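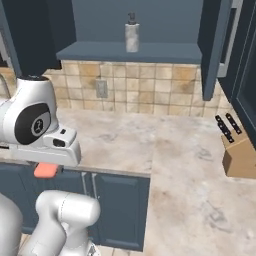 A robotic arm over a kitchen counter, computer-rendered.

Lallbridge records fall in job seekers for February

18/03/2021

The number of people registered as seeking work in the Lallbridge area fell by 120 in February, from 3,120 to 3,000, a decrease of 3.8%. Figures released today by the Lallbridge Workforce Office show that the total is still higher than in November, when 2,880 people were registered.

Of the four districts covered by the office, Haworth and Stalluvden saw their totals fall over the month. Asesness was unchanged and Lallbridge Central rose by 19. The rise in Lallbridge Central was mainly among people whose last job was in hotels and restaurants.

Haworth had the largest fall, with 98 fewer people registered than in January. Two food packing plants in the district took on staff during the month, and a third has said it will begin hiring for its evening shift in the spring. Stalluvden fell by 41 – its second monthly decrease in a row.

People aged 18 to 24 made up 600 of those registered at the end of February, or one in five. The number registered for more than six months stood at 1,000, the same as in January.

Hélène Boychuk, labor market manager at the Lallbridge Workforce Office, said: "February is usually a quiet month for hiring here, so a drop of this size is welcome. Most of it came from Haworth, and we would like to see the same in the other districts. The number of people who have been out of work for more than six months has not moved, and our spring programs are aimed at that group."

Employers listed 740 new openings with the office in February, compared with 695 in January. Warehouse and delivery work accounted for the largest share, followed by home care and food production. Openings in retail were lower than in January.

The office will run short courses in bookkeeping, forklift operation and commercial kitchen work from April. Places are free to anyone who has been registered for three months or more. Classes will be held in Haworth and Asesness, with a bus from Stalluvden on class days.

Figures for March will be published next month.

Notes to editors

The figures count people registered with the office on the last working day of the month. They are not adjusted for the season and should not be compared directly with survey estimates of unemployment.

District totals are based on home address – not place of last employment.

District tables are available on request from the Lallbridge Workforce Office press desk.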